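트레누식(Trernusik) 왕골 느낌 짚 매트 & 꽃자수 니트 가디건 정리 세트

작성일 11/8/23

안녕하세요! 8월인데 니트 이야기를 꺼내서 좀 이상하죠? 근데 저는 해마다 이맘때 겨울옷을 한 번 꺼내서 훑어보거든요. 장마 지나고 옷장 문을 열면 괜히 찜찜해서요. 그래서 이번에 저희 가게 페이지에 올리는 건 두 가지예요. 하나는 제가 방바닥에 깔고 쓰는 트레누식 짚 매트, 또 하나는 스카투티스(Skatutis) 코랄핑크 니트 가디건. 따로따로도 살 수 있고 같이 담으셔도 돼요.

매트부터 말씀드릴게요. 저는 원래 옷을 침대 위에서 갰어요. 그랬더니 이불 먼지가 니트에 다 붙고, 허리는 허리대로 아프고, 결국 반쯤 개다가 그 위에 누워 버리는 일이 반복... (저만 그런 거 아니죠?) 그러다가 바닥에 매트를 깔고 앉아서 개기 시작했는데 속도가 확 달라지더라고요. 바닥이 평평하니까 소매 접는 선이 똑바로 나와요. 짚으로 엮은 거라 여름에 앉아 있어도 다리가 덜 붙고요.

쓰고 나면 가볍게 털어서 그늘에 두세요. 물걸레는 꼭 짜서, 결 방향으로 한 번만. 햇볕에 오래 두면 색이 바래고 끝이 뻣뻣해져요. 저는 첫해에 베란다에 사흘 널어 뒀다가 모서리 한쪽을 망쳤습니다. 지금도 그쪽은 벽으로 가게 깔아요.

이제 가디건! 제가 진짜 아끼는 색이에요. 코랄이랑 핑크 사이 어디쯤인데, 얼굴이 노란 편인 저한테도 잘 받아요. 굵직하게 짠 조직이라 입으면 도톰하고, 꽈배기 무늬가 들어가 있고, 목둘레랑 앞트임을 따라서 작은 구멍무늬가 조르르 이어져요. 목 쪽에 남색, 흰색, 하늘색 꽃자수가 모여 있는데 꽃 가운데마다 조그만 스팽글이 있어서 은근히 반짝거려요. 과하지 않아요. 저 반짝이 별로 안 좋아하는 사람인데도 이건 매일 입고 싶었어요.
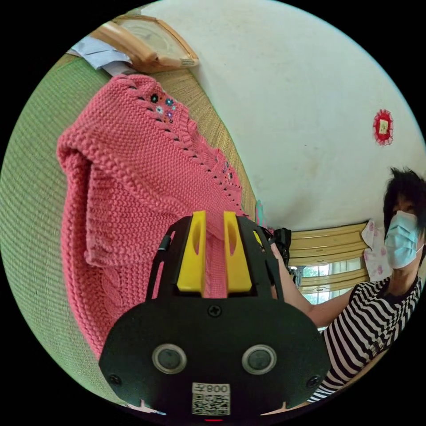
세탁은 찬물에 중성세제 풀어서 손으로 눌러 빠는 걸 추천드려요. 비비면 안 돼요, 특히 자수 있는 쪽! 뒤집어서 빨고, 수건으로 돌돌 말아 물기를 뺀 다음 평평하게 눕혀서 말리세요. 옷걸이에 걸면 어깨에 뿔이 생기고 기장이 쭉 늘어나요. 세탁기 울코스도 된다고 라벨에는 써 있는데, 저는 겁이 많아서 한 번도 안 돌려 봤어요. 돌려 보신 분 있으면 후기에 꼭 좀 남겨 주세요.

개는 방법도 물어보시는 분이 많아서 적어 둘게요. 저는 앞면이 위로 오게 펼쳐서 손바닥으로 결을 한 번 쓸어 주고, 앞단을 맞춘 다음에 소매를 안쪽으로 넣어요. 소매를 뒤로 넘기는 분도 계신데 그러면 두꺼운 니트는 등 쪽이 불룩해지더라고요. 그다음 세로로 반, 아래에서 위로 한 번. 끝이에요. 자수가 바깥으로 나오게 접으면 서랍에서 바로 찾을 수 있어서 좋은데, 대신 위에 다른 옷을 얹을 때 얇은 천을 한 장 덮어 주시면 좋아요. 스팽글에 다른 니트 올이 걸리면 정말 속상하거든요. 저는 안 쓰는 손수건을 덮어요.

보관은 비닐 말고 숨 쉬는 주머니나 바구니에요. 예전에는 압축팩을 썼는데 굵은 니트는 한번 납작해지면 꽈배기 무늬가 살아나는 데 한참 걸려요. 스팀을 멀찍이서 쐬어 주면 조금 돌아오긴 해요. 그래도 처음 상태로 완전히는 안 돌아오니까 자리가 좀 들더라도 넉넉하게 넣어 두는 쪽이 나아요.

방이 작아서 매트 깔 자리가 걱정이라는 문의도 꽤 와요. 제 방도 작아요, 진짜로. 매트 깔면 가방 내려놓을 자리를 따로 궁리해야 하는 정도예요. 그래서 저는 깔기 전에 바닥에 있는 걸 한쪽으로 싹 밀어 놓고 시작해요. 옷 정리는 둘이서 하면 훨씬 재밌고요. 한 명이 꺼내고 한 명이 개면, 수다 떨다가 어느새 끝나 있어요. 중간에 입어 보기 시작하면 하루가 다 가긴 하는데 그것도 나름대로 좋잖아요.

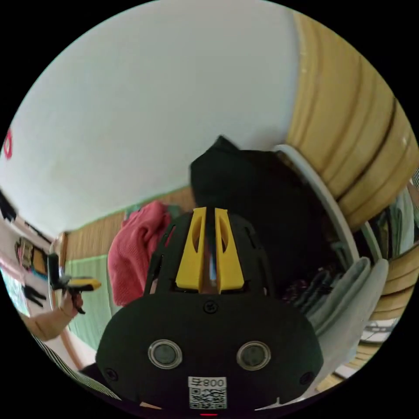

매트는 안 쓸 때 돌돌 말아서 세워 두시면 돼요. 접으면 접힌 자리부터 짚이 부러지니까 꼭 말아 주세요. 끈은 따로 안 들어 있어요. 저는 선물 포장에서 나온 리본으로 묶어 뒀는데 그럭저럭 괜찮습니다. 처음 펼쳤을 때 끝이 말려 올라오면 뒤집어서 책을 몇 권 올려 두고 하룻밤 재우세요. 풀 냄새가 좀 나는데 저는 그 냄새 좋아해요! 싫으신 분은 창문 열고 이틀쯤 두면 많이 옅어져요.

후기 하나만 자랑할게요. 윈드게이트(Windgate) 매장에서 사 가신 엘레니 크라스니치(Eleni Krasniqi) 님이 메일로 길게 써 주셨는데, 가디건을 어머니랑 번갈아 입으신대요. 사이즈가 넉넉하게 나와서 가능한 이야기 같아요. 평소 딱 맞게 입으시면 한 치수 작게 고르셔도 되고, 안에 셔츠를 받쳐 입으실 거면 원래 치수로 가세요. 단추가 작고 반짝이는 스타일이라 손톱 긴 분들은 채울 때 살짝 답답하실 수 있어요. 저는 그냥 열어 놓고 입는 날이 더 많아요.

아쉬운 점도 적어 둘게요. 매트는 의자를 올려놓고 쓰시기엔 안 맞아요. 바퀴 자국이 그대로 남습니다. 고양이 키우시는 분도 고민을 좀 하셔야 해요, 발톱 긁기 딱 좋은 질감이라... 가디건은 가방 끈이 닿는 어깨랑 옆구리에 보풀이 올라오는 편이에요. 보풀 제거기는 꽈배기 부분만 피해서 살살 밀어 주세요. 튀어나온 올까지 같이 깎일 수 있어요.

재고랑 배송 안내
상품 번호는 매트 220, 가디건 634예요. 주문하실 때 번호로 적어 주시면 제가 덜 헷갈려요.
지금까지 매트가 거의 602장 나갔어요. 감사합니다, 정말!
발송은 게오르기에프(Georgiev) 창고에서 하고, 두 가지를 같이 주문하시면 한 상자에 넣어 드려요. 매트는 말아서, 가디건은 그 옆에 끼워서 갑니다.
선물 포장은 가디건만 가능해요. 매트는 길어서 맞는 상자가 없네요.
교환은 받으신 날부터 일주일 안에 말씀해 주세요. 가디건은 택을 떼지 않은 상태여야 하고, 매트는 한 번이라도 물이 닿았으면 어려워요.

색상 문의가 많은데 가디건은 지금 코랄핑크 한 가지만 있어요. 크림색은 가을에 들어올 수도 있고 아닐 수도 있고, 저도 기다리는 중이에요. 들어오면 이 페이지 맨 위에 적어 놓을게요. 치수표는 아래 탭에 있고, 매트 작은 사이즈는 다음 입고 때까지 품절입니다.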